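Tinamberg open day: avalanche beacons and tracking, 12 Feb 2022

Tinamberg opened its beacon workshop in Trorstead to skiers and patrollers. I joined the second group, 13 of us.

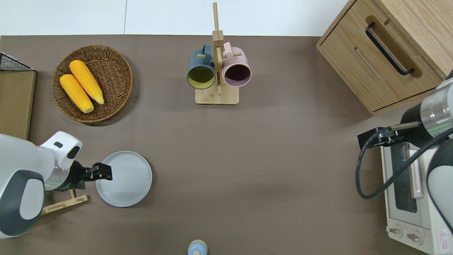
Battery testing

Every unit is run in a cold room before shipping. The new model weighs less than the November one. 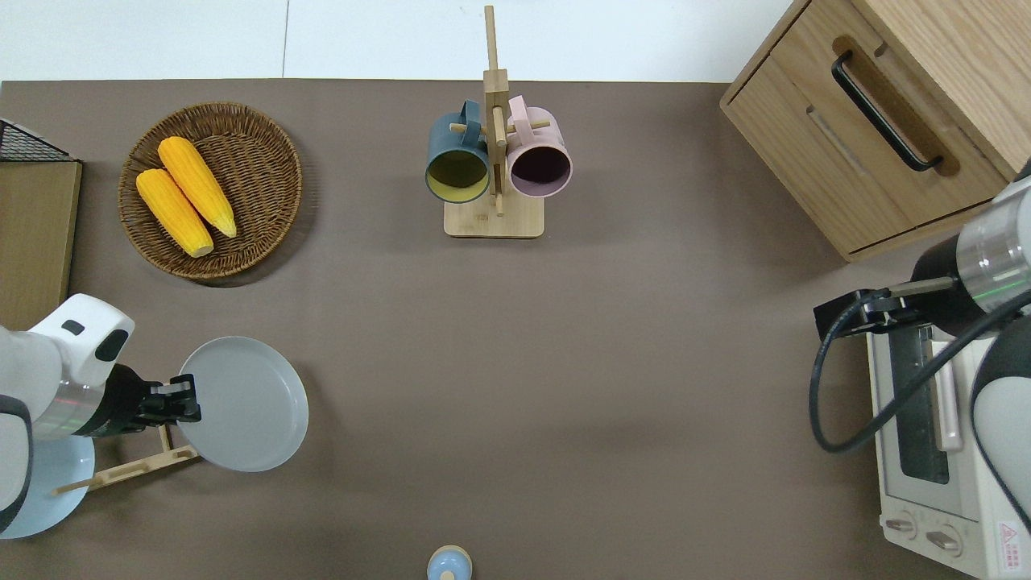 Catalina Insaurralde asked for a louder search tone, as wind drowns out the old one. It will be changed.

Out back we tried a search with two buried units. My pair took nine minutes, too slow.
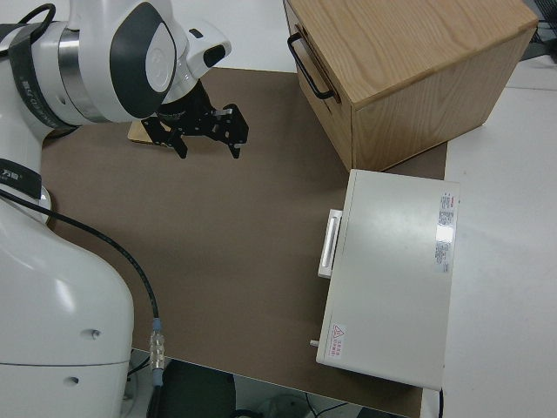

Trorstead, morning visit

Lunch was soup, then the bus to Clekberg.
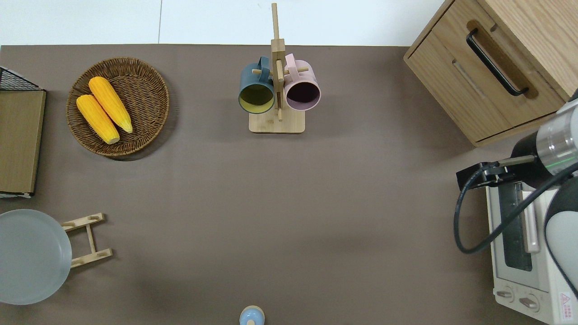
Tinamberg open day. Photo: Ginevra Sanna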